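Larkholm Regional Library Exchange
Members' Forum - Circulation and Lending Policy
Last updated: February

Thread: Charges for incomplete kits - request for views

rkakakhel_larkholm
The Larkholm branch is reviewing its lending rules for non-book items and would welcome the views of member libraries before the draft goes to our board. The present rule dates from the time when we lent only board games. It states that any item returned with a missing part is to be charged at full replacement cost. We now lend 47 kits, among them sewing, bicycle repair, model building and basic electronics, and the rule no longer produces sensible results. Last month a patron was billed for an entire sewing kit over one bobbin.

The draft proposes that parts valued under a set amount be replaced at the library's expense, and that charges apply only above it. We have not yet agreed on the amount.
Rukhsana Kakakhel, Circulation

m_abdelaziz
Prilter Public Library adopted a similar threshold two years ago and I would recommend it. Our limit is 12 dollars per loan. Below that figure the loss is recorded and no charge is made. Front desk disputes fell sharply in the first few months, and patrons became more willing to report a missing part at the time of return. Under the old rule they tended to say nothing, and the next borrower made the discovery.

Please note that we set the limit per loan and not per part. A per part limit was tried first and was a mistake. One return arrived with nine parts missing, each of them below the limit.

othmane.e
I must register some disagreement. Bouvier has kept the full charge and I do not believe it should be dropped lightly. A kit that lacks one part is often a kit that cannot be lent at all. Our telescope set was out of circulation for 36 days while we waited for one small adapter. The adapter cost very little. The loss to the people on the hold list was considerable, and a threshold based on the price of the part takes no account of it.

There is also the matter of fairness to patrons who return everything in good order, of whom there are many.
O. Erraji

m_abdelaziz
The point about the hold list is a fair one. I would only ask what the full charge achieved in the case of the telescope. If the patron paid for a complete set, the adapter would still have taken the same time to arrive.

othmane.e
The patron found the adapter at home after the notice was sent. Unfortunately we had already ordered another. I accept that this may be read either way.

kidus_t
May I suggest that the review look first at the contents lists. Before our branch changed any charges, we compared the printed list in each kit with what had been purchased. A good number of the lists were wrong when the kits first went out. Patrons had been billed for parts that had never been supplied, and we issued refunds. It was an uncomfortable month.

We now require the following before any charge is applied:

1. The contents list carries the initials of the staff member who checked the kit at its last return.
2. The kit has been checked within one working day of its return.
3. The patron has been given 14 days to look for the part.

If any of the three is not met, the charge is waived.
Kidus Tefera

rkakakhel_larkholm
Thank you, this is very useful. May I ask how the second condition is met during the summer reading period? We have one person at the returns desk after 5:00 p.m. and a full check of the electronics kit takes a good part of an hour.

kidus_t
It is not always met, and in those weeks we waive more charges than we would like. Counting by weight has been discussed for small fasteners but we have not tried it.

sbensaid
Weighing works reasonably well for screws and beads of one kind and poorly for anything mixed. We bought a scale for the purpose and it is now used mainly by the mail room.

On the wider question, I side with Mr. Erraji in part. Our own policy, which we call Taro after the software module that runs it, has two categories. Parts marked "essential" are charged at cost whatever the price. All other parts fall under a yearly allowance. The library sets aside 500 dollars for the allowance and we have not yet spent it all. The division into two categories did require a long meeting - I would advise settling it kit by kit, with the staff who handle returns present.
Sherif Bensaid

othmane.e
I could support a rule of that kind. My objection was to price as the only test.

rkakakhel_larkholm
I am grateful to all who replied. The draft will be revised to include an essential parts category, a limit per loan for everything else, and the 14 day period described by Mr. Tefera. The amount of the limit remains open and I expect the board will have its own opinion. We will also be moving small parts out of their original boxes and into clear bags wherever the box has no divisions, with the contents list kept inside the bag.
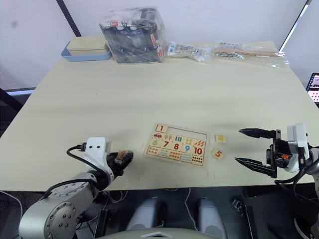 The revised text will be posted in this section when it is ready. Members who wish to comment on the wording may write to me directly until then. I would be particularly glad to hear from any branch that lends musical instruments, as the draft says very little about strings and reeds.
Rukhsana Kakakhel

Contact the forum office | Copyright Larkholm Regional Library Exchange | Back to top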